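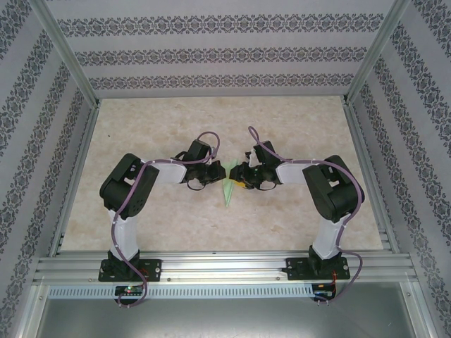 Merike Lepik argued that a town's water supply should be judged by its worst week, and that a yearly average hides everything a household would want to know. Her remark, made at a public meeting in Siludberg, has been repeated in many planning offices. It serves as the starting point for this chapter.

CHAPTER 8
Storing Water for Dry Months

Chapter 7 dealt with the ways in which rain and snow reach a river. The present chapter considers what happens when the river cannot meet demand. Most towns use more water in summer than in winter, while most small rivers carry less. The gap between the two is met by storage, by pumping from wells, or by asking residents to use less.

8.1 The Case of Caltbridge

Caltbridge draws its water from the Truvar, a short river with a steep upper valley. In spring the flow is more than sufficient. By August it may fall below the amount the town withdraws each day. The first reservoir, completed by the Strazds Water District, held enough for 300 days of ordinary use when the town was small. As the town grew, the same volume lasted a far shorter time.

Sigita Lepik's study of the district records compared two dry years. In the first, 979 households were placed under limits on outdoor watering. In the second, after leaks in the older mains had been repaired, the number was 787. The rainfall in both years was nearly the same. Students should note that the reservoir itself had not been enlarged — the savings came from the pipes.

8.2 Terms Used in This Chapter

Live storage is the part of a reservoir that can be drawn off through the outlet. Dead storage lies below the outlet and is not normally available. Yield is the amount of water a source can supply over a stated period. A figure for yield has little meaning unless the period is given with it.

Section 8.3 explains how yield is estimated from river records, beginning with the simple case of a single reservoir on a single stream.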